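配线工位用上双臂机器人之后:二车间这几个月的变化

从八月起,Hurngate厂二车间电源线的配线工位开始由双臂机器人承担一部分工作。上一期通讯登了一则短消息,之后收到不少同事的留言,问得最多的是岗位怎么安排、夜班还上不上、出了差错算谁的。这一期把目前的情况写得细一些。有些事还没有定下来,文中会说明。

先说这个工位原来做什么。电源主机测试完以后沿输送线过来,输出线已经在机身上。另一边是配套线束,供应商用带隔板的纸箱送来,一格放一束。配线的人要从格子里把线束取出来,看一眼端子型号,把缠住的地方理顺,再和对应的电源配成一套,送到后面的装箱工位。单看每一个动作都不重,难在一直重复,而且手指要不停地伸进窄格子里去。纸隔板的边缘毛糙,时间一长,指甲两侧容易起倒刺,冬天更明显。戴手套会好一些,但戴了手套摸不准端子的卡扣,很多老员工到后来都是只给食指和拇指缠胶布。

二车间有14人做过这个工位,多数是轮岗,也有几位做了很多年。Lumturie Dimitrov属于后一种。她在配线工位的时间比现在这条输送线还长,线束的包装改过几次、哪一批端子的颜色偏浅,她都记得。项目开始的时候,Jotent派来的工程人员最先做的一件事就是坐在她旁边看她干活,看了很多个班。她后来说,被人盯着手看,头一两天连怎么拿线都不会了,过几天才恢复正常。

为什么选这个工位

车间里可以自动化的地方不少,装箱后的码垛、贴标都有人提过。生产计划部的Keir Pringle在立项时列过一张表,配线排在前面,理由有两条。一条是手部不适的报告集中在这里,医务室那边的记录和班组的反映对得上。另一条是这个工位最难补人,新人来了要练一段时间才能跟上节拍,练出来的人又常被调去测试,因为手稳。

反对的意见当时也有,主要来自维修组。电线是软的,每一束摆在格子里的样子都不同,机器人搬硬壳的主机没问题,去抓一团线能不能抓得住,抓起来会不会把隔壁格的带出来,大家心里没底。维修组的Delwyn Kereama在评审会上讲得很直接:要是每次缠住了都得叫我们过去,那等于把配线工的活换了个部门。这句话写进了会议纪要,后来也成了验收的一个条件,即缠线造成的停机由操作员在工位上就能处理,不需要开维修单。

最后的方案分了两步。第一步只让机器人做取线和摆放,配套的核对仍由人来做。第二步再谈核对。现在还在第一步。

工位现在的样子

机器人这边,每条手臂末端装一个两指夹爪,手指由连杆组成,指尖贴着有纹理的垫片。腕部有小相机,用来看格子里的线束朝哪个方向、端子露在哪一侧。线束的纸箱放在手臂够得着的台面上,电源在旁边。人坐的位置往后移了,面前多了一块屏幕,能看到腕部相机的画面,也能暂停和放慢动作。

整套控制软件在厂里叫Samano,屏幕开机时显示的就是这个名字。大家嫌念起来拗口,班组里一般就说“那套系统”。 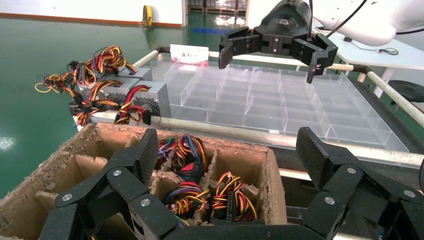
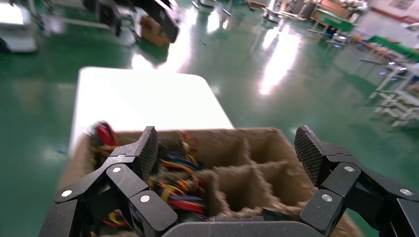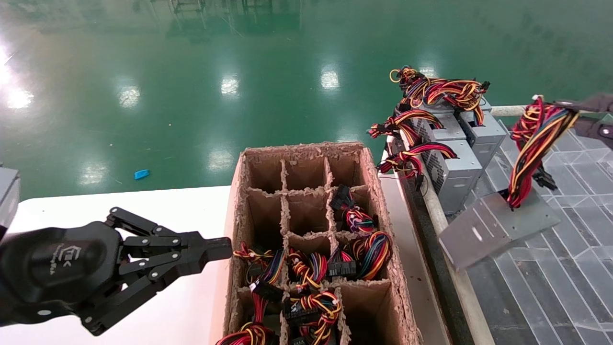

二车间配线工作现场:双指夹爪与分格纸盒里的彩色线束。第一张和第三张中可以看到电源及其线缆。

取线的动作有几个地方调了很久。起初夹爪下得太深,指尖会碰到隔板,隔板是纸的,碰几次就塌下去,旁边格子里的线跟着歪。后来改成先张开停在上方,看清楚了再下,速度慢了一点,隔板损坏少了很多。还有一个问题是夹哪里。夹在端子上最稳,但品质部不同意,怕长期下来把卡扣夹变形;夹在线上又容易滑。现在的做法是尽量夹扎带附近的线身,那里几根线收在一起,受力比较均匀。没有扎带的批次要另外选一个程序,选错了屏幕会提示。

线束放进箱子的方式也跟着变了。以前供应商只要保证一格一束,怎么盘都行,反正人手会理。现在采购部和供应商谈了新的要求,线要盘成一圈,端子尽量朝上,不要压在线底下。Bošković是最早照新要求送货的一家,他们自己也改了包装台的做法。另外的供应商有的还在用旧包装,所以眼下两种箱子混着来,来料区用标签分开,旧包装的优先给人工工位用。这一点请来料的同事继续留意,混放一次,后面就要停一次。

三个月的运行情况

有同事在留言里问数字,这里给两个。试运行三个月,单班取放成功最多的一次是1,973束,出现在白班,用的全部是新包装。同一时期里需要人介入的停机一共约186次,多数是线缠住了,小部分是相机认错了端子的方向,还有一些是纸箱没有推到位。真正开了维修单的不多,Delwyn那一组说可以接受,但希望夜班遇到纸箱不到位时先自己看一眼再打电话。

这两个数字不好直接拿来和人工比。机器人的班次里有人在旁边看着,处理停机的时间没有单独算;人工班次里,有经验的人在配线的同时还顺手做了外观检查,发现过针脚歪的、标签贴反的,这部分现在要另外安排。Keir在做一份把这些都算进去的对比,下个季度给班组长看,之后会贴在二车间的公告栏。

从手感上讲,大家普遍的说法是白班顺,交接班前后不太顺。原因还在查。有人怀疑是下午四点以后西面的光照到台面上,地面反光也重,相机看线的颜色有偏差。设备组已经在试着调相机的曝光,也准备给窗户加帘子,两样先做哪样还没有定。

岗位有什么变化

这是留言里问得最多的,逐项说。

原来轮配线工位的人都还在二车间,没有人因为这个项目离岗。每班的配线人手减了,减下来的人去了测试和装箱后的复检。复检是新加的岗位,就是前面说的那部分外观检查。过去这件事藏在配线里,没有名字,也没有写进作业指导书,项目组在工位旁边看了一段时间才发现大家一直在做。现在它有了自己的表格和工时。

留在配线工位的人,工作内容和以前差别比较大。原来手上不停,现在大部分时间在看,缠线了过去理开,箱子空了换箱子,端子核对后按确认。Su-chen Chou是第一批转过来的操作员,她的感受是手轻松了,眼睛和脖子累。她刚转岗的那几周回家反而更乏,因为手上有活的时候时间过得快,坐着看屏幕时间过得慢。她也提了几条具体的意见,屏幕原来装得偏高,要仰着头看,现在已经降下来;报警声和隔壁测试台的声音太像,常常两边的人一起抬头,这个也换了;还有一条是希望每隔一段时间能和复检的人对调,班长同意试行,目前按上半班和下半班对调,愿意整班不换的也可以提出来。

夜班方面,配线工位的夜班保留。有人听说机器人以后会自己跑一整夜,这个目前没有计划。按现在的安全规定,双臂运行时工位必须有经过培训的操作员在场,夜班也一样。将来规定如果要改,会先和员工代表谈。

工资方面,转做操作员的人等级不变,通过设备操作考核之后另有技能津贴,标准和测试台一致。复检岗位按原来的配线等级。有同事觉得复检要求的判断比配线高,等级应该往上提,这个意见已经交到人事部,年底评级的时候一起讨论,现在没有结论。

出了差错怎么算,规则是这样写的:机器人取错、放错,记在设备上,不记个人;核对确认之后流到下一工位的错配,按原来的品质流程处理。前一段有过一次争议,机器人放下的线束型号是对的,但端子有压痕,确认的人没有看出来。最后没有算到个人头上,品质部的结论是站在操作员的位置看不清那一面。之后压痕检查划给了复检,那里有放大灯。

培训

操作员培训由Valbona Delić负责。她以前带测试台的新人,对二车间的人比较熟。课程在培训室讲一部分,其余都在工位上练,内容包括开关机、换程序、手动退出夹爪、理线和恢复运行。她把理线单独拿出来做了一节,用的材料是平时收集下来的各种缠法,装在一个旧纸箱里,学员要在手臂停住的状态下把线理开,不能拽。

她觉得大家最容易犯的错误有两种。一种是手伸得太早,灯还没有变就去拨线。系统会停,人不会有危险,但是重新启动要走一遍流程,耽误时间,习惯也不好。另一种是太客气,看见线已经挂住了还等着机器人自己解决,等到后面一整排都带歪了才按暂停。她的要求是看到端子离开格子时后面还拖着别的线,就马上暂停。

年纪大一些的同事有人担心屏幕上的东西学不会。到目前为止参加的人都通过了考核,个别人考了第二次。屏幕的中文界面八月底换过一版,字放大了,“恢复”和“复位”两个按钮分得更开,这两个词以前挨在一起,很多人按错过。如果还有看不明白的提示,请拍下来交给班长,统一反馈给Jotent,不用自己猜。

还想报名的同事,可以在二车间办公室门口的表上登记。轮过配线工位的人优先,其他工位的人也可以报,排在后面。培训时间算工时,安排在白班,夜班的人来上课当晚的班会调开。

Lumturie没有转做操作员。项目组请过她,她考虑之后选了复检,理由是还想摸得到东西。她现在每周有一段时间和Valbona一起带课,讲怎么从外形判断一束线是不是混了型号。这部分内容以前全靠口头传,现在正在整理成带样品的册子,样品由来料区提供,编号由品质部给。册子还差几种老型号的线束,哪个班组的柜子里有存货,请联系来料区。

其他工位的反应

装箱工位的同事提到,配好的套件过来时间比以前均匀,不会一阵多一阵少,但机器人停下来的时候会断得很彻底,他们要等。现在两个工位之间加了一个缓存架,架子上放多少由装箱的班长定。测试那边反映不大,只是希望不要把线束纸箱的空箱堆在他们的过道边上,那里要走推车。空箱已经改由来料区的人在换班时统一收走,压平以后放到门外的笼车里。纸隔板掉的碎屑比较多,清洁班每班多扫一次,操作员换箱子的时候也请顺手把台面擦一下,碎屑粘在指尖垫片上会影响抓取。

垫片是消耗品。维修组原来按固定周期换,后来发现和用的纸箱有关,旧包装的边缘更毛,垫片磨得快。现在改成每班开始前由操作员看一眼,纹理磨平了就报。备件放在工位下面的抽屉里,换下来的旧垫片不要扔,放进旁边的袋子,设备组要拿去看磨损。

接下来的安排

第二步,也就是让系统参与型号核对,还在准备。做法大致是相机先给一个判断,人再确认,两者不一致时停下来。品质部要求至少有一段时间人和系统各做各的,结果分开记录,谁也不先看对方的。这样一来那段时间的工作量会比现在大,排班上需要多放人,具体怎么放,Keir会和各班长商量。

旧包装的供应商预计会陆续换过来,在换完之前,人工配线工位照常保留,设备和工具都不撤。即使以后全部换成新包装,也会留一个人工工位用来处理返工和小批量订单,这类订单型号杂,每次就几套,调程序的时间比做的时间还长。

缓存架、窗帘、脚踏暂停开关这几项都在设备组的清单上。脚踏开关是操作员提出来的,手上拿着线的时候不方便去按屏幕。样品已经到了,正在试位置,放得太靠里容易踢到,放得太靠外又够不着。

对配线工位还有意见或问题,可以写在二车间的意见本上,也可以直接找Valbona或者自己的班长。上次留言里有几条没有署名,其中一条问耳塞的事,请写的人找班长领,现在有两种尺寸。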